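Folding Our Own: A Semester of Cardboard Boxes
Final project report, Intro to Packaging Design

So my project this semester was about boxes. Plain brown cardboard ones, the kind that show up flat and have to be folded before you can put anything in them. When I signed up for this class I figured I'd be drawing labels for shampoo bottles or something, and instead I spent most of my time bending corrugated board back and forth and getting paper cuts in places I didn't know could get paper cuts. I had a great time!

The starting question came from Closik, a little mail-order soap shop in Salem where I worked last summer. They send out small orders all day, and every box gets folded by hand on a table in the back. I was terrible at it my first week. Some boxes I could pop together without thinking and some fought me the whole way, even though they came out of the same bundle. I wanted to know why, and whether the way you get the box ready (pre-bending the creases, which flap you start with, how you store them) makes a difference.

What I used

I ordered one bundle of 100 blanks from a supplier called Giltlow. No printing on them, just tan board, with flaps that tuck in. I wanted plain ones on purpose, so I could write on them in pencil and see the creases without a logo in the way. I also begged 12 used ones from the shop to see how old creases behave, so 112 boxes total went through my hands. My roommate would like everyone to know that they all lived in our hallway.

The part with the stacking

One thing I hadn't planned to look at was how the boxes stand once they've been opened a little. A blank that's totally flat stacks like paper. A blank that's been pre-bent doesn't want to lie down anymore. It springs up, the flaps stick out every which way, and the easiest thing is to lean a few of them together on edge, like books that got wet.
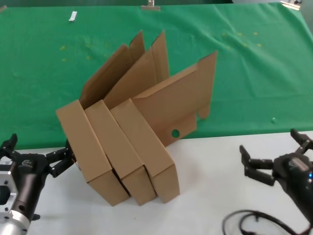
I called this "half-open storage" in my notes and got kind of obsessed with it. The nice part is that you can grab one and it's already on its way to being a box. The bad part is space. Those tall flaps take up a ridiculous amount of room, and they hook on each other, so you pull one and two come along for the ride. At the shop we had a shelf where people stuck half-folded boxes during the holidays, and now I understand why that shelf drove everybody nuts.

My favorite setup ended up being small groups leaning the same direction, with the flaps all pointing back and away from you. As soon as one box faced the other way, the whole group slid. I also learned to leave a bit of a gap between the bottoms so there's somewhere to get a fingertip in. Sounds silly, but trying to peel apart two pieces of board pressed tight together is the slowest part of the job.

Timing myself

I folded in sessions of 10 boxes with a break in between. My very first session took 169 seconds, and I'm including that number even though it's embarrassing. Pre-bending every crease once before folding made the biggest improvement. I didn't count the pre-bending in the folding time at first, and my instructor caught that in the draft, fair enough. When I added it back in, the gain got a lot smaller. It was still worth it on days when I could pre-bend in front of the TV and fold later.

The used boxes were a surprise. I expected them to be easier because the creases were already broken in, and for the first fold they were. Then the panels wouldn't line up square, and I'd have to squish the corners and try again. Soft creases wander.

Where boxes get stuck

Almost all my fumbles happened at the same stage, when the lower panels have come together but the top is still wide open and flopping around behind. You need one hand to keep the bottom from spreading and the other to bring the flaps down, and the box keeps trying to tip toward whichever side you let go of.

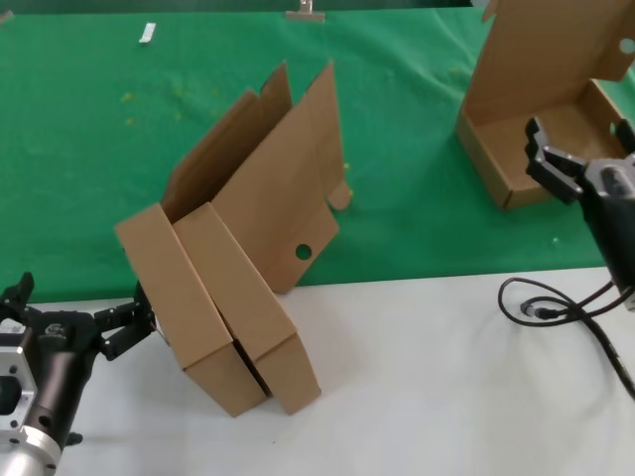 I tried it standing, sitting, against a wall and with a heavy dictionary behind the box. The dictionary won. Having something solid for the back to rest on let me use both hands for the flaps, so I built a simple stand out of scrap board and called it the Skornaseck (a word my little cousin made up, it means nothing). It's two triangles and a strip. Version one collapsed, version two has tape on it.

What I'd change

I'd like to have other people fold too. All my timing is just me, and I got better as I went along, so it's hard to say how much was the stand and how much was practice. I'd also try a heavier board, and I'd get a table that's a little higher. My back was not happy by the end of August.

The finished boxes went to the shop, and the Skornaseck is on the back table there now, with fresh tape.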